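Night Walk Crew Needed, Noltia Neighborhood Safety Project
Small grant came through, so we're adding people

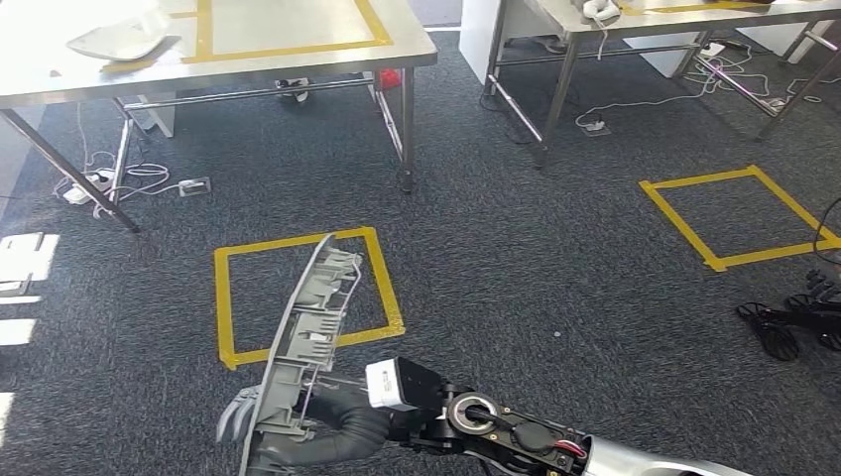 Gray molded part held over a dark gray floor with two yellow tape squares.

We need 20 people for the fall round of evening walks. Starts in October. Paid by the walk, cash or check, your pick.

What it is: teams of two or three, out from 7 pm, two hours tops. You walk a set route, write down dead street lights, broken gates, blocked alleys, overgrown lots. Talk to folks on their porches if they want to talk. Sheet goes back to Aoi Minami the same night, she passes the list to the city and the precinct.

What it isn't: patrol. No chasing, no stopping anybody, no confronting. If something looks wrong you call it in and keep walking. Torquil ran the spring round and will go over this at the training, more than once.

Pay: $20 a walk. Team leads get a little extra, ask. The grant is $1,000 to start and has to cover vests and flashlights too, so we can't promise walks past the first 14. Second half is applied for.

Who can do it
18 or over
Live or work between the rail line and Oda Street
OK on your feet for two hours, some hills on the north routes
Spanish or Portuguese a big plus
Background check, we pay for it

Can't do the walking? Also need two people for the phone desk (same hours, same pay) and somebody to fold and drop 200 flyers before the first walk. Flyers is a one time thing, flat $20.

Training is one evening, 6 pm, upstairs at the Pikau Building, use the side door. Bring ID and shoes you can walk in. Kids can come along, there's a corner with games. Food at 5:30 if you get there early.

To sign up: leave your name, phone and which nights you can do at the front desk, or put the form in the box by the elevator. Natália Abreu calls everyone back, usualy within a few days. Spring walkers, you still need to fill out the new form, the old one doesnt carry over.

Questions on pay go to Yaw Odoi. Questions on routes, Torquil Lindsay. Route maps are up on the second floor board, north side ones still being redrawn.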